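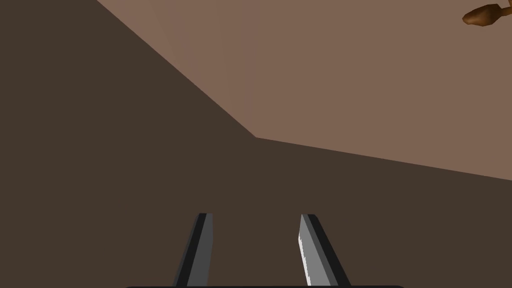
Teaching by remote control in the simulator - how do I stop getting lost?
Posted by Flindance

Hello all, and sorry in advance for the length of this. I've been working through the Drimard beginners' course in the evenings, the part where you steer a simulated arm yourself with a hand controller and the program learns from your recordings. I'm supposed to hand in 37 good runs by Tuesday and so far I have 21, and I'm not proud of most of them.

My trouble is with the wrist view. As long as I've got something in sight that I recognise I'm quite happy, but as soon as I turn the hand a bit too far it's all plain brown surfaces and I can't tell which way is up or how far off anything is. So I wiggle about until I find my bearings, and all that wiggling gets recorded too. Should I be throwing those runs away, or does the learning part sort it out for itself? I use a second-hand Gusatar controller, if that makes any difference, and it does drift a little to the left when I let go of the stick.

Hưng Tiêu

Welcome! I had exactly this when I started, and I remember being very cross about it, so please don't feel you're being slow.

I would leave the wiggly runs out. The learner copies what you do, and it has no way of telling that you were lost at the time and would rather have gone straight there. If half your recordings have a little wander in the middle, you'll very likely get an arm that wanders as well. Slow is fine, by the way, and so is a small correction near the end - those are useful, as they show it how to recover when it's slightly off.
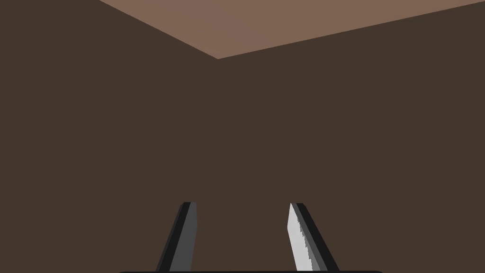

For finding your way, look for a corner. Wherever two edges meet you've got something to steer by, even when everything else is one flat colour. Keep it in roughly the same spot between the fingertips while you move, and if it starts sliding off to one side you know you're turning when you meant to travel. I'd also practise the whole move a couple of times with the recording switched off. Leave the fingers open until you're properly there, too, or you'll teach it to snap at thin air (ask me how I know).

Diệp

Fix the drift first. Settings, then controller, then dead zone, and nudge it up until the arm stays put.

Sânziana Oprea

I agree with Hưng, mostly, but I'd keep the bad runs in a separate folder and not delete them. I had 89 recordings by the end of the course and went back to the messy ones more than once, just to trim off the lost bit at the start and use what was left. Do check that your version lets you trim, though, as mine didn't until the March update.

And if you can have a second view open beside the wrist one, looking on from the side, do! I resisted it for ages, thinking it was a bit of a cheat, and then got through my last evening's work in half the time. Let us know how you get on with the rest of them.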